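Up at five past 4, tide table said low water just after sunrise. I wanted the old groyne posts at Sistdale with the sea drained back from them and a bit of color behind. I have tried this three times now and have one picture to show for it, which is soft in the left corner.

Drove down with the heater on full. No other cars in the lot. The path through the dunes has been rerouted since March and comes out farther north than it used to, so I had a longer walk along the beach than I planned. Sand was firm most of the way. Wind off the land, light, which was good for the tripod and bad for the waves, because it knocked them flat.

Set up by the fourth post from the end. I wanted the long lens to stack the posts up against each other but there was too much haze to make it worth it, so I went wide and got low. 62 frames before the sun came up. Most of them are the same picture with the water in a different place. I was using a half-second exposure to start, then two seconds, then went back to a half because two turned the foam to milk and I lost the lines running back down the sand. I like the lines. They are the only thing that tells you which way the water is going.

The horizon was crooked in the first dozen. I know to check this. I leveled the head on hard sand, then the legs sank when the first proper wave came up around them, and I didn't look again until I happened to zoom in on the screen. Pushed the legs down hard after that and hung the bag from the center column.

Sun came up behind a bank of cloud and stayed there. There was a strip of orange under it for maybe four minutes and I got that. Then gray. I stayed anyway and shot the posts in the flat light, close, with the barnacles and the green weed on the seaward side, and I think those may be better than the ones I went for. Will know when I see them large.

Aleksi Räsänen turned up at half past 6 with his dog and his old film camera. He had been on the north end since before it got light and had taken 5 frames. I told him my number and he laughed. He meters off the wet sand and opens up a stop, and says that has worked for him on this beach in every kind of weather. I tried it on mine for a few and they came out a little hot in the sky. He says the sky is supposed to be hot at that hour. We talked about filters for a while. He has the Lappalainen soft grad and likes it. I have been thinking about one, but it is 300 with the holder, and I can blend two exposures for free if I remember to shoot the second one.

Feet soaked by then. The left boot has a split along the seam that I keep gluing. Walked back the short way over the stones.

Home, rinsed the tripod legs in the tub and left them open to dry. Wiped the lens twice, salt all over the front element. Card copied to both drives. The Ellix reader dropped out halfway through the first copy and I had to start again with the other cable.

Piyumi Karunaratne called while I was eating. The Drivwood group show is going ahead in April and she wants two prints from each of us, matted, no glass. She has the room at the library again. I said I would send her a choice of six and let her pick, as she is better at that than I am. She asked if they would be all posts. I said probably.

Went through the card after lunch. Kept eleven. The strip of orange one needs the bottom third lifted and not much else. The close ones of the weed want a darker print than they look on the screen. I made a test of one on the matte paper and the greens went muddy, so I will try the cotton rag tomorrow.

Cleared the download folder as well, which was nearly full.

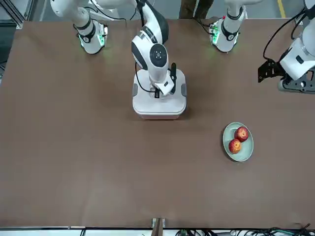
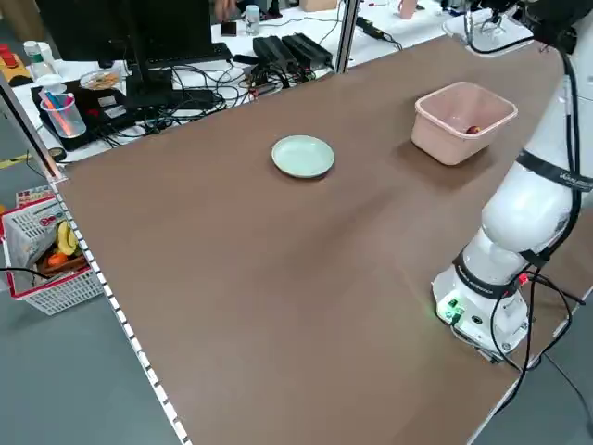
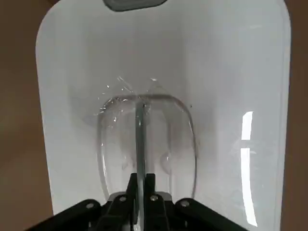
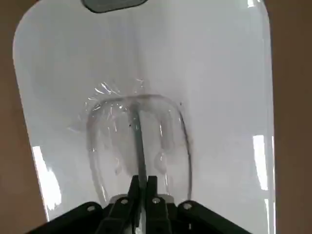

Next low water at a useful hour is eleven days off. If the forecast is clear I will go to the north end this time and look back at the posts from where Aleksi was, with the sun to one side. I should walk it in daylight first, as there is a soft patch where the stream comes out and I don't want to find it in the dark. Need a new bulb for the headlamp, boot glue, lens tissue. Ask Piyumi what size the mats are, because last year I cut mine wrong and had to do them over the night before.

Test print is dry now. Still muddy. Bed at nine.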